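Ticket 2318
Product: Drelis Torkari tablet
Subject: Firmware update stops at restart
Status: Closed

Customer reports that the tablet downloads the new firmware, restarts, then comes back up on the old version. Same result on 2 attempts. Error code 995 shows in the update history both times.

Asked for free storage. Customer had 1.2 GB left. The package needs 4000 MB to unpack, and the updater only checks for the download size -- known issue, already logged with Langlois.
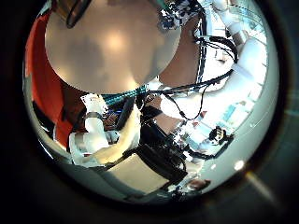
Customer moved videos to a memory card and tried again over home Wi-Fi. Same code. Had them clear the updater cache under Settings, Apps, Show system, then power off fully and start in recovery mode. Chose "Wipe cache partition" only. No personal data is removed by this step.

After that the update was sent by cable with the Skundura desktop tool. Battery was at 80 percent. Install finished on the first try and the build number now matches the current release.

Customer asked if the old videos can go back on internal storage. Yes, but keep 4000 MB free before the next update.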